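Can a robot do my chores yet? Your questions, my answers

Last updated: 25/11/2022

Will a robot fold my laundry?
Not in my house, not this year. I've watched Tzu-hsuan Hung's setup at Dikden work through a pile of 100 hand towels, and it was lovely on towels. Then somebody gave it a fitted sheet. I can't fold those either, so no judgment!

What are they good at, then?
Picking up stiff little things and putting them down again, mostly. Blocks, boxes, bottle caps. Hard edges help a lot, and so do printed markers that tell the software where a thing is and which way it's turned. 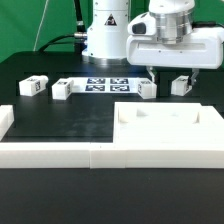 Are shops any further along than homes?
Quite a bit further. A shop floor stays the same from one day to the next – my kitchen doesn't. Cemcombe had an arm packing parts when I went by in January, and it got through 611 before lunch.

Could I just buy an arm and try it?
You could, and I'd love to hear how it goes, but budget for the evenings as well as the arm. I spent over 90 of mine teaching one to put spoons in a drawer (it still misses the drawer sometimes).

Comments

Graziella Cattaneo: What about the dishwasher? I'd settle for unloading the bottom rack.

Emiko Sakamoto: Same here. Plates only, I'll do the glasses myself.

Masanobu Tsuji: Did the spoon arm ever learn forks?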